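Home Docs Data Cards Releases Contact

# Moulin Affiliate Pages: Data Card

Maintained by the Workgate Web Publishing Office. Current release: 3.
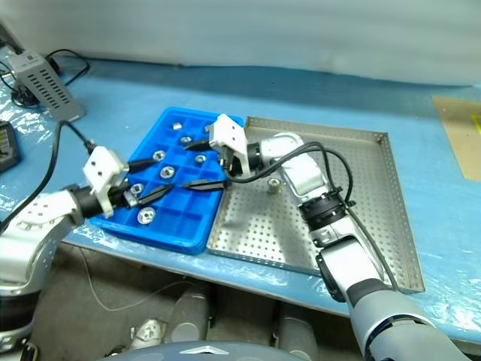

**What does the collection contain?**

The collection contains the text of 300 pages from small websites that earn income through affiliate links, together with a record of each site's disclosure wording.

12 shares | 2 comments

## Source

Pages were contributed by site owners who host with Drarkico and who agreed in writing to their inclusion. Personal blogs without paid links were excluded. Most contributors publish product reviews, recipes or travel advice.

## Fields

- `page_id`: internal key
- `body`: page text, with menus and footers removed
- `disclosure`: the disclosure statement as published, or empty
- `link_count`: number of outbound affiliate links
- `topic`: assigned by the annotator

## Annotation

Each page was read by 2 annotators working separately. Differences in the `topic` field were settled by a senior editor. Roughly 80 pages required this step, most of them mixing personal writing with reviews. The `disclosure` field was copied by hand, and spelling errors in the original were kept.

## Known Limitations

Earnings figures are not included and may not be inferred from link counts. Text inside banners was lost during extraction. Pages revised after April are represented by their earlier version.

## Use and License

The collection may be used for research and teaching. Redistribution of full page text requires written permission from Workgate. Users of the Flolline import tool should set the encoding to UTF-8 before loading; older versions drop empty `disclosure` values.

Requests for removal of a page should state the `page_id` and be sent through the Contact page.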